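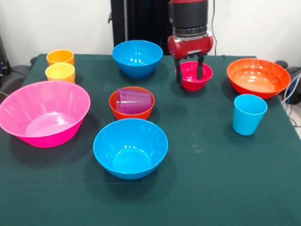
Bowls and cups on the green cloth.

Print this page
E-mail this page

Turngate Kitchen Sale: the plastics table

The gallery covers the coloured plastic bowls and cups that will go on the Turngate sale tables in January. They came to us from the old Cozma canteen when it closed, along with the trays and the water jugs, which have a page of their own. Ileana Bogdan sorted them and I have written the notes. Prices will be marked on the lids of the boxes, as they were last year.

Everything in the boxes has been used. Most pieces have fine scratches from stacking and a few have lost some of their shine. We have taken out anything split or badly stained. All of it is plain plastic and none of it should go in an oven or a microwave. We would keep it off the bottom rack of a dishwasher too.

The hot-pink bowl is the largest one on the cloth and is paler inside than out. It is a good size for salad or for crisps at a party. Anca Sârbu has used one like it for bread dough for years and says it wipes clean easily if you do not let the dough dry on.

The bright blue bowls are a useful middle size and have a wide rim, so they are easy to carry when full. They stack well together. If you only want one, please ask at the table before splitting a pair.

The big shallow bowl in orange is the one people asked for most at the last sale. It is wide enough for fruit and does not tip when you take something from one side. Buyers should note that the orange varies from batch to batch, and two bowls bought on different days may not match.

The smaller bowls, in reds and oranges, suit dips, nuts or a child's breakfast. They are also handy for screws and buttons. Sânziana Mihăilă bought several for her sewing room and we have had no complaints.

The cups come in orange, yellow, light blue and purple. The light blue one is a simple tumbler that narrows towards the base. The purple cup is see-through, more or less, with fine ridges round the body. Ridged cups are easier for small hands to hold but they take longer to dry, and should be left upside down on a rack overnight.
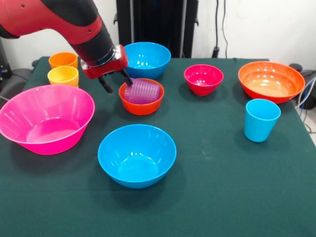 Cups are sold singly or by the box. A box of mixed colours is lot 600 and a box of mixed bowls is lot 601. We cannot make up boxes in one colour, as there are not enough of each to go round. Lot 93, the odd pieces, will be put out after lunch and sold for whatever is offered.

A few people have written to ask about lids. There are none for the bowls. Ovidiu Munteanu has tried the stretch covers from the hardware shop and they fit the small and middle sizes, but slip off the large ones. A plate works as well.

Storage is simple. Put the bowls inside one another with the largest at the bottom and a sheet of kitchen paper between each. Keep the cups in a separate stack. If two cups stick together, stand the lower one in warm water for a minute and fill the upper one with cold, then twist gently. Do not lever them apart with a knife.

To reserve a box, leave a note at the Turngate desk with your name and the lot number. Reserved boxes must be collected on the first morning of the sale. The green cloth is not for sale.

Notes by Emilian Bălan. Page last changed 4/10/19.

Print this page
E-mail this page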